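Folding My Way Through July

Jul 29, 2024

I have been putting off the laundry again, which anyone who has read this blog for a while will not find surprising. There is something about a full basket in the middle of summer that makes me want to go water the tomatoes, or call my sister, or clean out the silverware drawer (which I did, and it looks wonderful, thank you).

When we moved to Hanrahan I promised myself I would be one of those people who folds everything straight from the dryer. I lasted 17 days. After that the clean clothes began living on the guest bed, and whenever we had company they moved to the top of the dryer, and then back again – a little migration that my family has learned to live with.

T-shirts are my weak spot. Towels I can do half asleep, and pillowcases are a pleasure, but a T-shirt always comes out of the pile in a twist with one sleeve tucked inside itself. 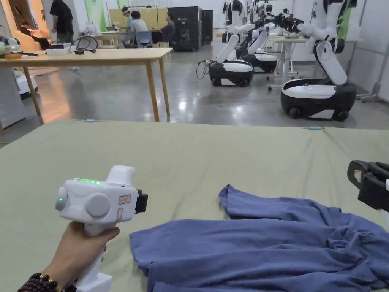
Photo: Clasidon

My grandmother folded on the kitchen table with the radio going. She would lay a shirt face down, smooth it with the side of her hand, bring the sleeves in and fold it up from the bottom, and she never once looked at what she was doing because she was busy telling me about the neighbors. I still can't get mine as square as hers, but I do it her way, and I talk the whole time too, mostly to the dog.

So this month I started doing one small load every morning while the coffee brews. It gives me just enough time for the shirts, and the socks can wait until evening when there's a ball game on. The guest bed has been clear for over a week now, and I even put the good quilt back on it – the blue and yellow one I only used to bring out in October. My sister is coming to stay on it next month, and she has already asked whether she should bring her own pillow.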